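About us

Ocampo Greens
Fruit and vegetables in Stimunbridge

Home / Our shop / About us

Welcome to the page of Ocampo Greens. We are a family greengrocer in the lower part of Stimunbridge, two streets up from the bus station. English is the second language in our family, so we ask you kindly to forgive us if some sentence on this page sounds stiff. We wanted to write it by ourselves.

How the shop began

My parents started with a stall on the open market, and they sold mostly onions, carrots and potatoes. After some years they had customers who came every week and asked why they must stand in the rain. In June of that year my parents signed the contract for the first shop, which was so small that the scale stood on the window sill. We moved to the present shop later, when the shoe repair closed.

The name Ocampo is the family name and we saw no reason to choose another one. "Greens" was added by the painter of our sign, who had space left over. My mother was a little angry for one day and then she liked it.

How we arrange the vegetables

Our display is made from light wood and leans back, so that you can see into the crates also when somebody stands before you. The crates are in two tiers. Heavy things which many people buy, like potatoes, belong below, where a customer can put the basket against the edge and fill it without hurry. Carrots go above, in a heap, and we do not tie them in bunches. Many of our customers live alone and want two carrots only. Please take two carrots only, it is quite all right.

Broccoli and small cabbages may stand next to the carrots. The decorative pumpkins have their own crate on the upper tier at the left, and we like to mix the orange ones with the dark green striped ones. They are sold by the piece and have a separate price card, please ask us if it has fallen down again.

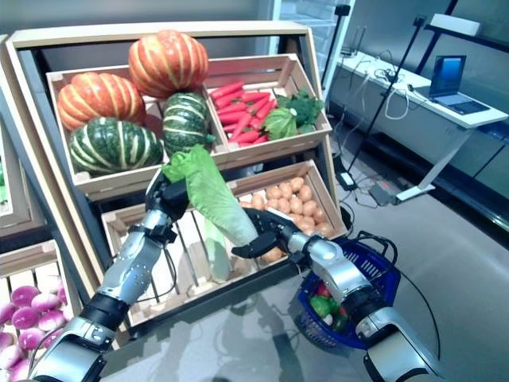

Every morning before opening we go through the crates by hand. What is soft goes out. What is only ugly goes into the box by the till at half price, and this box is often finished by lunchtime. My father taught us to put the older potatoes on top and the newer ones under, and then to turn the heap in the evening. It is slow work and the new staff always try to skip it, but we notice.

We are asked sometimes why we do not spray water on the leaves, as some bigger shops do. It looks nice for one hour. After that the water sits between the leaves and the cabbage begins to smell. We prefer to keep the leaf vegetables cool and to bring out small amounts during the day.

About cabbage

Half of our letters and questions are about cabbage, so it has its own part on this page. In our shop you can find the round pale green cabbage and the long one, which is called napa cabbage or Chinese leaf. They are used differently. The round one is good for soup, for stuffing and for keeping a long time in a cold cellar. The long one is softer, it is cooked in a few minutes and it is also the right one for kimchi.

Please lift a long cabbage with two hands, one hand near the leafy top and the other one lower at the stalk. If it is carried by the leaves alone, they tear, and then it is hard to sell it to the next person. With the round cabbage you can be less careful, but look at the outer leaves. They should be crisp and the veins should stand out well. A hole or a brown edge in the outer leaf means very little, you will take this leaf away in your kitchen anyway.

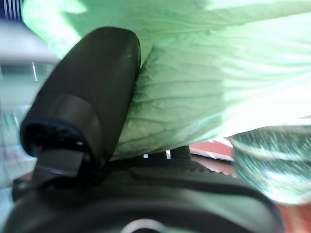

Do not throw the outer leaves away too quickly. My aunt puts them on the bottom of the pot when she cooks stuffed cabbage, and then nothing burns. If you make your own sauerkraut, one whole leaf on the top of the jar keeps the cut cabbage under the liquid. We can also take off the outer leaves for you at the till and weigh the cabbage after this. Only tell us before we have weighed it.

From where the goods come

Most of our potatoes, carrots and cabbages are grown in Uddale, by two farms with which we have worked since the market days. In the last year we bought from them 792 crates. Apples and pears come from an orchard near Skimulness, when there are some, and the rest of the year from the wholesale market. We write the place on the card. If the card says only "wholesale", it means that we do not know the farm and we do not wish to pretend.

The vegetable box

We have a weekly box, which is packed in the shop in the afternoon and can be collected until closing. The small box costs 10 pounds. In the last year we packed 1,167 boxes, which was more than 2,000 hours of standing if you ask my brother, but he likes to exaggerate. You may write one thing that you never want to receive. The most frequent answer is celery.

Please bring the empty box back, folded or unfolded. We use each box many times.

Our cooled shelves

Some goods stay in the refrigerated unit. The cooled shelves are open at the front, so you can take things by yourself without asking. Round cabbages are found there too, and many people walk past them and ask us at the till if we have none. Put back what you do not want on the same shelf, please, and not with the potatoes.

The floor in the shop has big light grey tiles. We chose them for the simple reason that one sees every fallen leaf on them, and we sweep several times in the day. If you see a leaf before us, tell us, it can be slippery.
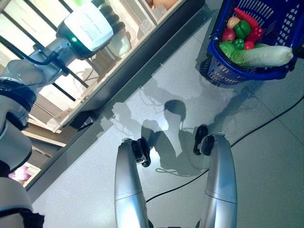

Working with us

We are a small team and we look for help mostly in autumn. You need no experience in a shop. You should be able to lift a full crate with another person, to get up early and to speak in a friendly way with people who cannot decide. We pay for the hours of preparation before opening as well. Please come in and ask at the till, or leave a letter with your telephone number.

Visits from schools

Classes from Stimunbridge and Skimulness are welcome in the mornings, when it is more quiet. The children may choose vegetables from the crates, weigh them and guess the price. Teachers should write to us two weeks before.

How to find us

From the bus station go up the hill and take the second street on the left. There is no parking in front of the door, but behind the shop you can stop for a short time to load your shopping. Dogs can wait under the awning, where there is a hook and usually some water.

This page was last changed on 2026-04-02.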